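Tostora House Guest Questions
Last updated 2021-08-07

We get a lot of the same questions before people come to stay, and I do love answering them, but I thought it might be kinder to everybody to put the answers in one spot. If yours isn't covered, write to me and I'll get back to you as soon as I've finished with breakfast. - Montri Ratanaporn

What time can we check in?
Any time from mid-afternoon on. If you're coming in early, you're very welcome to leave your bags in the front hall and go have a wander around town. Late arrivals are fine too, just let us know so we can leave the porch light on and the key in the lockbox.

How do I get to you from the station?
Take the number 78 bus and get off at the Sauerland Street stop. From there it's a short walk uphill, past the bakery and the little hardware store. People with heavy suitcases usually prefer a taxi, and I can't say I blame them, that hill is steeper than it looks on a map!

Can I park at the house?
There are 2 spaces behind the building, first come, first served. If they're taken, you can park free on the street overnight. Please don't block the neighbor's gate, even for a minute - she leaves for work very early and she is a patient woman, but there are limits.

Is breakfast included?
It is, and we hope you'll come down for it. There's always rice soup, eggs, toast, fruit and plenty of coffee and tea. If you don't eat meat or you need to stay away from nuts, tell us the day before and we'll plan around it. If you have to leave before the kitchen opens, we'll pack you something to take along.

Do you take children?
Of course we do. We have a crib and a high chair that you can borrow at no charge. The stairs are on the steep side, so families with very little ones may want to ask for the garden room on the ground floor.

What about pets?
I'm sorry to say we can't have pets inside, much as I'd enjoy the company. There's a boarding kennel called Markon across town, and several of our regulars leave their dogs there and have been happy with it.

How do I pay, and what if my plans change?
We take a deposit of $88 when you book and the rest when you arrive, by card or in cash. You can cancel up to 2 days ahead and get all of it back. After that we keep the deposit, though if something truly sad or serious has come up, please call me and we'll talk about it like people.

Is there a quiet place to work or eat on my own?
There are tables by the windows that you may use whenever you like, and they get lovely daylight. Bring your laptop, a book, or your takeout from down the street. You'll find the cloth napkins there as well, and please do use them, they go in the wash with everything else. 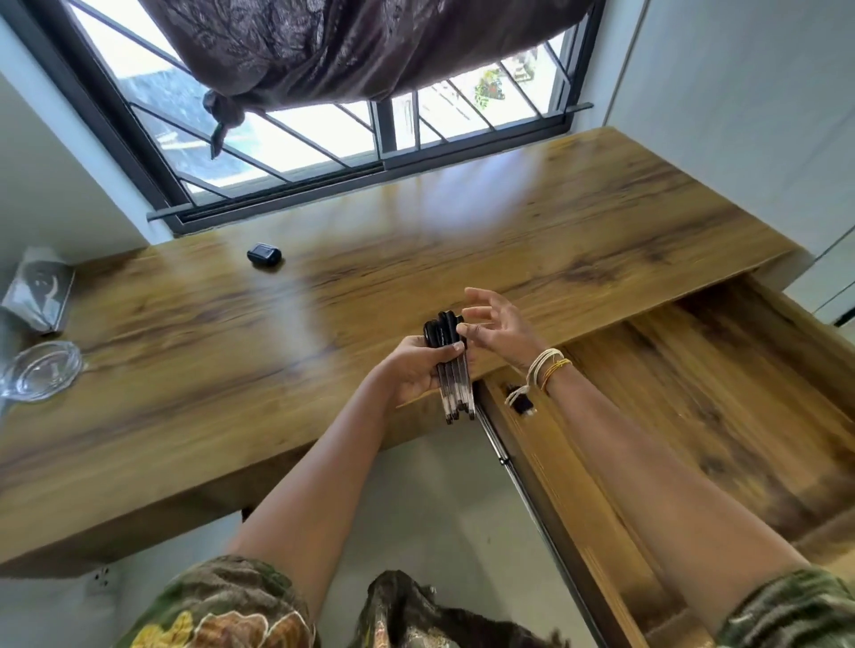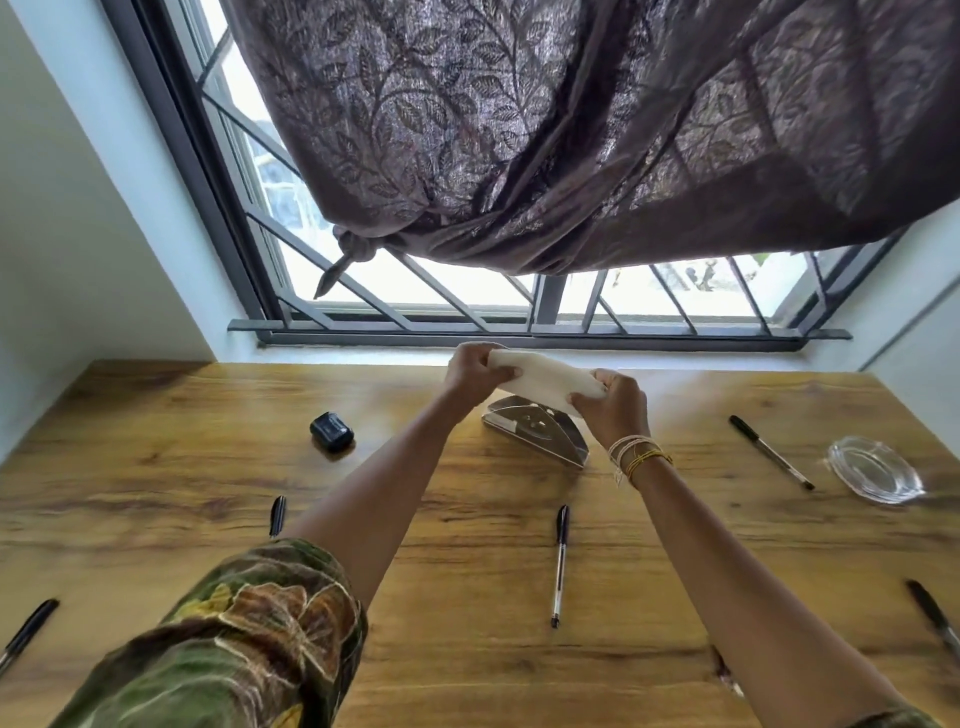 Will you be open in September?
Yes, all month. It's a gentle time of year here and the rooms are easier to come by, so if your dates are flexible I'd nudge you toward it. Bookings are open now through our page on Prideo or by writing to us directly, and if you write directly you can tell me which room you liked last time and I'll do my best to hold it for you.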